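Goose bumps

Goose bumps are the small raised lumps that come up on your skin when you're cold, frightened or listening to a really good bit of music. The medical name is piloerection, or cutis anserina if you want the Latin, and I've been fond of the subject ever since I started writing these body pages. My neighbour Edeltraud Seidel calls them "chicken skin", and plenty of languages go for some sort of bird!

How they happen

Every body hair grows out of a little pocket called a follicle, and most follicles have a tiny muscle attached, the arrector pili. When it tightens, the hair is pulled upright and the skin around it puckers into a bump. You can't usually do this on purpose (I've tried, sitting in the kitchen with my sleeve rolled up, and got nowhere), as the muscles are run by the sympathetic nervous system, the same part that speeds up your heart when you get a fright.

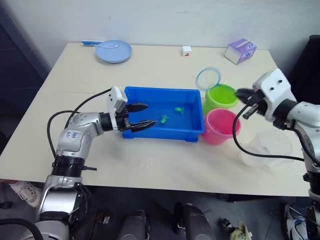

The signal goes out along nerves which release noradrenaline, and the muscles respond within moments. Arms and legs tend to show it best. Your palms and the soles of your feet never join in, having no hair follicles at all.

What they're for

In furry animals it's very useful. Raised fur traps a layer of air and keeps the warmth in, and it also makes the animal look bigger, as anyone who has met a cross cat on the stairs will know. We have the same equipment but far too little hair for it to do much, so goose bumps are often described as a leftover from our hairier ancestors. I think that sells them a bit short, mind you. Work in mice has shown that the muscle and its nerve help to look after the stem cells that grow new hair.
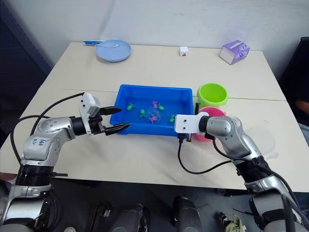 Music and strong feelings

Some people get goose bumps from a key change or a choir coming in, often with a shiver down the back. The French word frisson is used for this. Not everyone has it, and the piece that does it for one person leaves the next quite unmoved. For me it's brass bands, every time, and I had a proper dose of it at a concert in Grornlow last May.

When to ask about them

Ordinary goose bumps go away by themselves once you warm up or calm down. Bumps that stay put are usually something else, very often keratosis pilaris, a harmless roughness on the upper arms and thighs caused by plugs of keratin in the follicles. A pharmacist can suggest a cream for that.

See also: Shivering; Blushing; Hair follicle

Page last revised Saturday, April 20, 2019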